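I get a lot of mail about flowers on the table, mostly tulips, mostly in May when everybody has an armful and no clue where to put it. So I finally sat down with a coffee and wrote out the ones I answer most. If yours isn't in here, write to me and I'll add it (eventually!).

## Do I need a fancy vase for tulips?

Nope. I like a plain dark cylinder with straight sides, something with a bit of weight at the bottom. Tulips are top-heavy and they lean, and a light little glass thing will go over the minute the cat walks by. My own is a Sterkport, and Dzintra Hunt swears by a pickle crock, which looks great too.

## How much water?

Less than you think! I pour in 480 milliliters for a full bunch and top it up every morning. Tulips drink like crazy the first day, so do look in on them before bed. My tall vase holds 835 and I have never once filled it.

## Should I cut the stems?

Yes, a little off the bottom, right before they go in. Straight across or slanted, I've tried both and couldn't tell you the difference. Arūnas Vītola and I have been arguing over this for years and neither of us is budging. Use a sharp knife, though, dull scissors squash the ends.

## What color vase goes with red?

Dark gray, for me, every time. Red heads and green leaves are already plenty of color, and on a white table the gray kind of holds the whole thing down.

Red tulips, dark ribbed vase, white table:

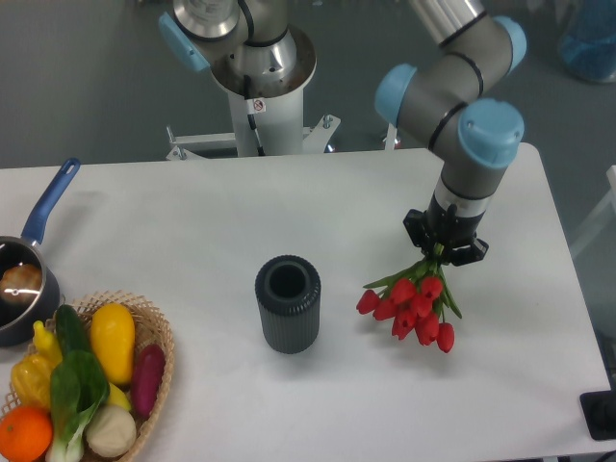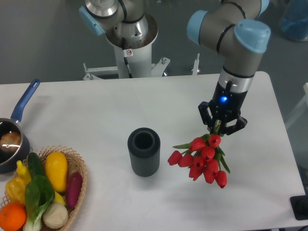
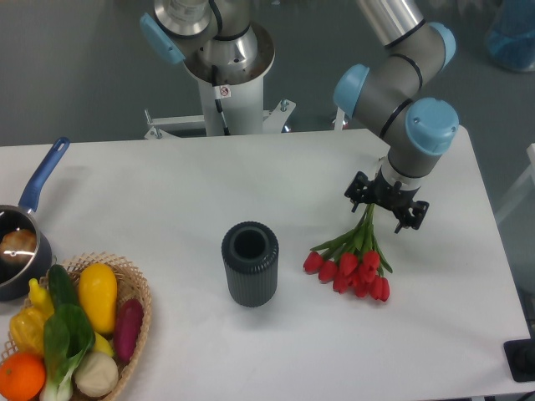
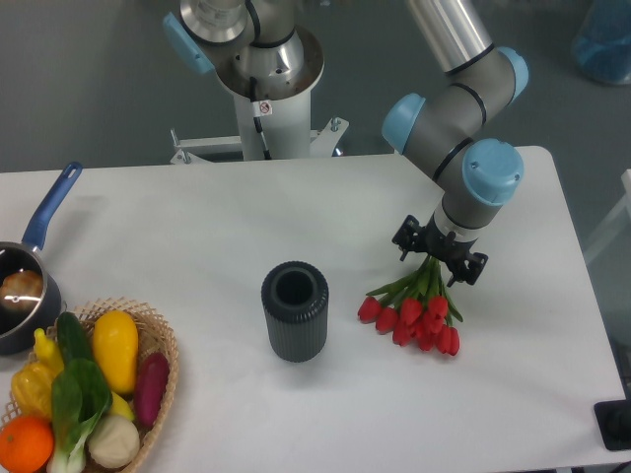
## How do I keep tulips from drooping over the side?

Wrap the bunch in paper, snugly, with the heads tucked inside, and stand it in cool water for 2 hours before you arrange anything. They come out much straighter. They'll still bend toward the window after a few days, so give the vase a half turn whenever you pass it.

## Can I put them next to the fruit bowl?

I wouldn't, if it's real fruit. Ripe apples and bananas give off a gas that makes cut flowers fade sooner. Fake fruit is fine, obviously, and I've seen some very nice fake fruit.

## Do pennies, sugar or aspirin help?

I've tried all of them and never saw it make enough difference to bother. Fresh water and a clean vase did more than anything out of my kitchen drawer. Dace Šimkus still drops a penny in hers and she's welcome to it.

## How do I clean a ribbed vase?

Old toothbrush, dish soap, warm water, up and down along the grooves. For the inside I use a bottle brush, and if there's a green ring I leave vinegar in overnight and rinse it really well in the morning.

## Can I mix tulips with daffodils?

Let the daffodils stand in their own water overnight first, then rinse the stems and don't recut them. The sap they leak is rough on tulips. Or just use two vases and skip the whole business, that's what I do.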